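Plirdale Table Cloths and Small Objects

README, version 2

3 shares · 7 comments

This folder is a collection of pictures of small household and workshop objects placed on printed cloths. It was started in January by Kerubo Kombo, and I, Lionel Brunet, take care of the text and of the folder names. Please read this page before you copy anything, because the names are not always easy to understand.

## What is inside

There are 135 pictures. Every picture has a cloth under the objects, and the cloth is the first thing we write in the notes. We wanted patterns that are difficult for the eye: mountains, leaves, big flowers, stripes. A plain table makes every object easy to find, and we had already plenty of plain tables in our older collection, Willusard.

The objects are simple things. We have short cylinders, metal stands, cups, lids, boxes and brushes. Most of them are white, gray or silver, so the color in the picture comes from the cloth.

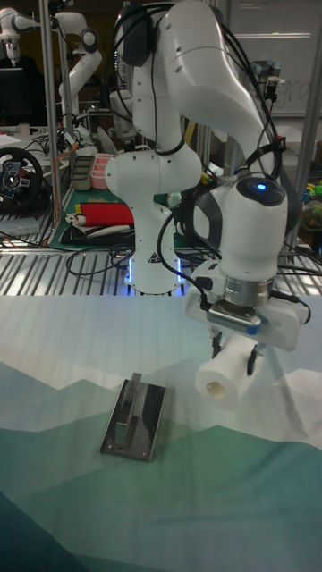 The mountain cloth is the one we like the most. It has teal, green and blue parts with sharp angles, and a pale sky on one side. A shiny metal stand is harder to see on the dark parts than on the sky, and a white cylinder is the contrary. For this reason we moved the objects between sessions, and the note says which part of the pattern is near to them.

We did not iron the cloths. If there are creases, they stay, and in the notes you find the word "creased". It was a long discussion between Kerubo and me, and she won.

## Folder names

- hayat: landscapes and mountains
- plostidus: leaves and flowers
- stripes: everything with lines

The first two names are the working names of our cloth patterns. They have no meaning in the pictures.

## Notes for each picture

Each note is a short text, never longer than 400 characters. It gives the cloth, the objects, and the material when we are sure of it. When we are not sure if a roll is foam or cardboard, we write "white roll" and nothing more. Please do not correct this by guessing.

## Known problems

Polished metal takes light from the room, and in the stripes folder a few lids are almost lost in it. Two notes in plostidus are still in French. I will translate them when I have time.

Last change of this page: 1 April 2023

7 comments · Share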